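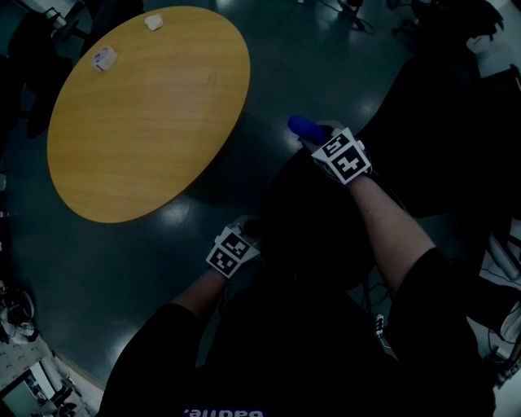 ## 4. Leveling a table with the Godeck foot kit

Your table wobbles. You have been folding a napkin under it since March, and the napkin has served with distinction. Retire it now.

Before you start, check that you have the Godeck kit (part 121), which holds four screw-in feet, 2 felt washers per foot, and a flat wrench so thin you will lose it at least once. Tables with a center pedestal take the Furar adapter plate, sold separately, like everything else you need on a Sunday-quiet evening when the store is shut.

### 4.1 Find out what is wobbling

1. Clear the tabletop. Mugs, mail, the bowl of keys, all of it.
2. Press down on one end of the top, then the other. Round and oval tops have no corners, so press directly over each leg.
3. Mark the short leg with a bit of masking tape. If two legs seem short, they are usually fine and the one between them is long.
4. Slide the table a foot to one side and press again. If the wobble moves to a different leg, you have a floor problem. Skip to 4.4.

**Note:** A top that shifts sideways has loose leg bolts. Tighten those first (section 3) and repeat the test. Plenty of people stop here and return the kit, and we try to be gracious about it.

### 4.2 Fit the feet

1. Get a second person and turn the table over onto a blanket.
2. Pry off the old glides with a butter knife you don't love.
3. Push a threaded sleeve into each leg until the collar sits flush. Older Mussa legs have a narrower hole and need the gray sleeves.
4. Screw in each foot all the way, then back it out 2 full turns.
5. Stick on the felt washers. They go on the foot - the leg does not want them.

> **Caution:** Do not drag the table upright by its edge. The new feet will take the whole load sideways and bend, and the warranty has a paragraph about this with your name practically in it.

### 4.3 Adjust

1. Set the table where it will live.
2. Back out the foot on the taped leg a quarter turn at a time, pressing the top after each turn.
3. Stop when the wobble stops. The urge to give it one more turn is strong, and it's how you get to do this step twice.
4. Hold the foot still and snug the lock nut with the flat wrench. It's under the blanket.

### 4.4 Uneven floors

Each foot extends 57 mm. For anything worse, use Warnbridge risers, or talk to someone about the floor.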